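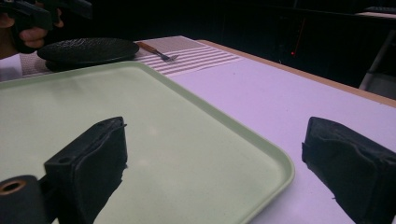 Nevon Cafe Tray, large

Serving tray for canteens, tea rooms, church halls, anywhere people carry their own lunch. Rounded corners, raised rim, stacks flat. In stock at the Calton unit, usually out the next working day if you order before 3.

Colours: mint, cream, slate, brick red
Sold in: packs of 12
Samples: up to 2 per customer, one of each colour if you like

What it's for

Self-service counters mostly. Fits a dinner plate, a side bowl, a mug and cutlery with a bit of room left over. Also gets bought for hospital wards, nurseries (paint and snack time, not the same tray hopefully), garden centre cafes and people who eat in front of the telly. We sell a lot to plant growers too — goes under a row of small pots and keeps the windowsill clean. Rim isn't deep so don't water heavily and expect it to hold the lot.

Not an oven tray. Gets asked every week. Not for under the grill, not for the hob, not for resting a pan straight off the heat. It will mark, and then it will warp, and we can't take it back.

Colours

Mint is the old favourite, pale, hides crumbs fairly well. Cream shows tea. Slate shows scratches sooner than the others but looks smart with white plates. Brick red is the newest and comes in batches, so if you're fitting out a whole room order it all in one go. Two batches side by side can be a shade out. Same goes for the mint to a lesser degree, the old mint (before the mould change) was a touch bluer and we have none of it left. Please don't ring to ask, there really is none.

If you're topping up an older set, order a sample first and hold it against what you've got in daylight. Strip lights make everything look the same.

Washing

Commercial dishwasher, fine. Rack them on edge, face to the spray, not flat. Let them dry properly before stacking, wet trays stuck together are a pain to get apart at half eleven with a queue building up. A tray drying rack is sold seperately, see the Edolent range.

By hand: warm water, washing up liquid, soft sponge. No wire wool. No scouring powder. Tea and turmeric stains come off with bicarb made into a paste, leave it on a while, wipe, rinse. Bleach will lift a stain but dulls the surface if you do it often.

Stickers. If you put table numbers or allergy labels on, use the sort meant for dishwashers. Ordinary labels go to mush and leave glue behind. Vegetable oil on a cloth shifts most of it, then wash as normal.

Stacking and storing

Keep piles below counter height, the bottom ones get pinched otherwise and it's awkward lifting off the top. Store out of direct sun. A stack left in a south-facing window all summer will fade on the top tray and round the edges of the rest, you'll get a nice stripe.

They'll sit in most standard tray trolleys. The Sachdeva trolley takes them without any adjusting. Other makes, check the runner spacing against the data sheet or send us the model and we'll look it up. The Edolent wall rack fits the small and medium trays only, NOT this one. We've had a few come back over that so please read twice.

Which size do I want

Small: a mug and a plate of cake. Room service, bedside, tea rooms.
Medium: sandwich lunch, kids' school dinners.
Large (this page): full meal with pudding.

If you're stuck between medium and large, measure your tables before anything else. Four large trays on a small square table and somebody's is hanging off. Plenty of places go medium for this reason and nobody complains.

Non-slip mats

The tray surface is smooth, so glasses can slide if it's carried at a tilt. We do a cut-to-fit mat in grey or clear, packs of 12. Take the mat out for washing. Staff carrying drinks should have them, customers carrying their own lunch mostly don't bother.

Prices and orders

Pack of 12 large, 79 pounds plus VAT. Same price all colours. Mixed colour packs can be done but only in multiples of 3 per colour, and put it in the notes box at checkout — don't email it after, it gets missed.

Trade accounts: ask Pankaj Agarwal on the sales desk. He'll want your business name and delivery address and whether you have anywhere to take a pallet. Schools and councils can order on a purchase order number.

Printed trays (your logo, one colour) are possible on larger runs. Artwork as a vector file please. A photo of your shop sign isn't artwork. Next print slot is February, so if it's for an Easter opening get in touch now.

Delivery

Courier for up to 3 packs, pallet above that. Pallet deliveries are kerbside, the driver won't bring them through to the kitchen. Someone needs to be in to sign. No Sunday deliveries. Highlands and islands take longer, we'll quote before we charge you.

Check the boxes when they arrive. If a corner is chipped or a tray is bowed, send a picture of the tray and one of the box, within 2 working days, and we'll send replacements with your next order or on there own if you need them sooner.

Returns

Unused, in the original box, fine. Used, sorry, no. Samples don't need to come back. Printed trays are non-returnable unless we've got the print wrong.

Goes with

Nevon Cafe Tray, medium
Nevon Cafe Tray, small
Non-slip mat, large, grey or clear
Sachdeva tray trolley
Edolent drying rack
Cutlery caddy, four section

Collection from the Calton unit by arrangement. Ring first, the shutter is often down even when we're in.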